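Classroom Kits > Secondary & College > Robot Arm Practice Stations

Hilside Tool Board Station – for clubs, classes and team events

The Hilside Tool Board Station is a practice setup for student teams who already have a working robot arm and need something worth doing with it. It gives them a vertical board, a set of hooks and a list of pick-and-hang tasks with ordinary hand tools and workshop supplies. It was put together for the Vudstead robotics club and is now used in two other places, including the evening class at Dundadcombe.

Stock number: 1036
Team size: 2 to 3 students per station
Task cards: 14
Arm: not included

Why a pegboard

Most beginner tasks happen flat on a table. Students get good at lowering a gripper onto a block and lifting it again, and then they stall. Hanging things up is harder. The arm has to come in from the side, the tool has to be held at the right angle, and the hook is small. A hook position that works for one tool is often wrong for the next, so teams can't get through the cards on one saved path.

Souad Ouali, who runs the Vudstead club, wrote the first cards in September as a fill-in activity while the team waited for competition parts. The students kept asking for more of them.

What is in the box

The station comes with the pegboard, wall fixings, a bag of hooks, the task cards, a score sheet for each card and a teacher's guide. Tools are not supplied. Use what you have in the workshop, as long as it's within the arm's rated load. Good choices are insulated screwdrivers, rolls of tape, tubes of glue or sealant with the cap on, and short lengths of cable. Leave out knives, saws and anything with an open blade.

Working with a wrist camera

Cards 9 to 14 assume a small camera fixed at the wrist or gripper. Teams can run these cards by hand control using the camera view alone, or write code that finds the hooks. Either way, have them look at a few stills before they start moving anything. The Dundadcombe class uses white-based hooks on a beige board, with a red and yellow screwdriver as the main tool. The round bases are a useful landmark, but a shiny patch of light on the board can confuse a simple brightness threshold, and part of the arm takes up one side of the view. 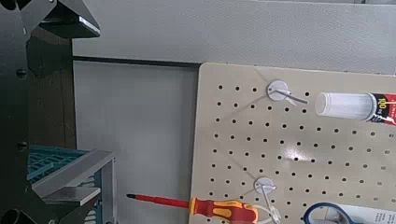 Setting up

Fix the board to a wall or a rigid upright. It must not rock when pushed by hand. Mount the arm so the gripper can reach the lowest and highest hooks you plan to use without running into its joint limits. Start with 2 hooks and add a third when the team can hang and remove one tool cleanly. Mark the arm's base position on the bench with tape – if the arm gets moved between sessions, every saved position will be off.

Students should stay outside the arm's reach while it's powered. One person on the team holds the stop button and does nothing else during a run.

Scoring

Each card is scored over 3 attempts. A tool that stays on its hook after the gripper has opened and backed away counts as a full score. A tool that touches the hook but drops counts as half. Teams may change their code between attempts but may not move the board.

Magdy Benmoussa, who teaches the Dundadcombe class, lets teams swap tools halfway through a session. It makes the scores worse and the notebooks better. His swap rules are printed on the last page of the teacher's guide.

Spare parts

Hooks, score sheets and replacement cards are sold separately. Hooks from other makers will fit if the hole spacing matches, but check this before ordering. The board itself can be bought on its own for schools that want a second station.

Related items

Hilside Hook Refill Bag
Hilside Board Only
Rashti Wrist Camera Mount
Rashti Stop Button with Long Lead
Student Robotics Notebook
Bench Clamp Set for Small Arms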